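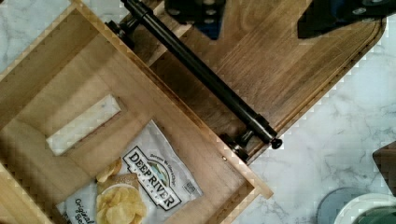
My sister and I had been meaning to get to the Jurum open day for years, and this January we finally did it. Jurum lends out kitchen things the way a library lends books, and once a year they open up the back rooms so you can see how it all gets sorted and put away. We came for an hour and stayed until they were stacking the chairs!

You start in the workshop, where Janaka Herath was fitting drawer boxes and talking the whole time, which I loved. He makes them in pale wood, quite plain, and he told us he has finished 114 of them so far. He let me hold one – lighter than I expected, and very nicely sanded on the inside corners, where my own drawers at home are frankly a disgrace. My sister asked about oiling and got a full ten minutes on the subject, with a second opinion from a man in line behind us.

After that comes the store room (cold, bring a sweater), with 17 bays of pots and baking pans. We had tea there out of Hettiarachchi mugs, which I believe are a local pottery, and a slice of Bakari lemon cake that I would happily go back for on its own.

The kitchen was my favorite part. It's a proper everyday counter with a toaster oven and a striped towel folded on top, toast in the toaster, and a big glass jar with a wooden lid standing along the back by the patterned backsplash. The apple, banana and orange sat on a teal plate up on a little wooden platform, and I have been eyeing my own fruit bowl ever since. I liked the brown cutting board with the groove around it too, and the bag of Deep River chips with the drawer box made me hungry all over again. 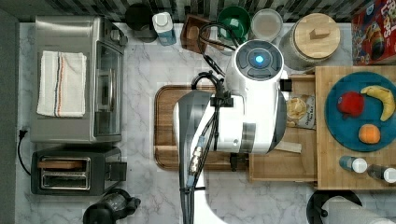
Moushumi Kodikara thought a raised plate was a waste of good counter space, and that fruit belongs in a basket by the door where people will grab it on the way out. We went back and forth on that for quite a while – my sister took her side, naturally.

Entry was 4 dollars and parking is behind the Kuvska building, up the hill. Go before lunch if you want the lemon cake.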